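The Drestine Reader: Faith and Village Life in the Upper Valleys
Paperback, second printing

Adach Books > Religion and Society > Europe

I've been selling books on religion for a fair while now, and this is the one I end up pressing on people at parties. It's a collection of essays on how ordinary families in the Drestine valleys kept up their religious life through the last century - the feast days, the mixed marriages, the arguments over who got buried where. Idris James edited it and wrote the long opening chapter, and if you only read one chapter, read that one.

A bit of background. The first printing was done by Probert, who are a tiny outfit and ran off 683 copies. They were gone by July. I had two on the shelf and sold both the same morning, then spent months telling people on the phone that no, I couldn't get another one, and no, I wouldn't part with my own. So when Cevel picked it up for a proper second run of 2000 I put my hand up for a big box straight away.

What's in it

There are 20 essays, grouped by valley. I was a bit worried by that when I first saw the contents page, as I don't know the area and I thought I'd get lost, but there's a decent map at the front and the place names get a pronunciation guide at the back. My favourite is the piece on the shared shrine above the old mill road, where Orthodox and Muslim families had been turning up on the same day for generations and each lot was quite sure it was their saint. The author doesn't try to settle it. She just sat with people and let them talk, and some of what they told her is very funny.

The chapter on Sunday schools and Koran classes running in the same building is good too, though it gets bogged down in enrolment registers halfway through. I skimmed that bit. The essay on funeral meals had me hungry the whole way, which felt wrong given the topic.

Who it's for

You don't need a degree. There are footnotes, plenty of them, but they stay at the bottom of the page where they belong and you can ignore the lot. I've sold it to a couple of uni students, a retired minister, a woman whose grandparents came out from one of the villages, and a bloke who thought it was a novel and came back to tell me he'd finished it anyway. If you're after theology as such, it's pretty light on. It's much more interested in what people did than what they were meant to believe.

The book itself

The second printing is on heavier paper than the first and the spine is sewn, so it'll lie flat on the table while you're taking notes. The cover colour has changed from grey to a dark green that I like a lot better. Cevel also fixed the index, which in the Probert edition sent you to the wrong page for everything after the letter M. The photos are still black and white and still a touch muddy, I'm afraid. 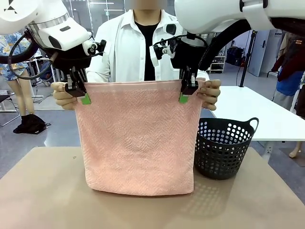 If you already own the first printing, I wouldn't rush out and replace it. The essays are word for word the same apart from a short new afterword by Idris James, where he answers a few of the reviewers. He's a bit grumpy in it - I enjoyed that! - but it's only a few pages and you can read it in the shop if you ask nicely.

Ordering and postage

In stock as of 24/09/2018. I post most mornings, wrapped in cardboard, and if a corner gets bashed on the way let me know and I'll send another. Reading groups and parishes buying a few at once should email me first so I can work out a better price on the postage. Pick up from the shop is fine as well, just knock on the side door if the front's shut.

You might also like

Letters from a Hill Parish (Probert, hardback)
Two Calendars: Fasting and Feasting in a Border Town (Cevel)
The Adach Books pocket guide to saints' days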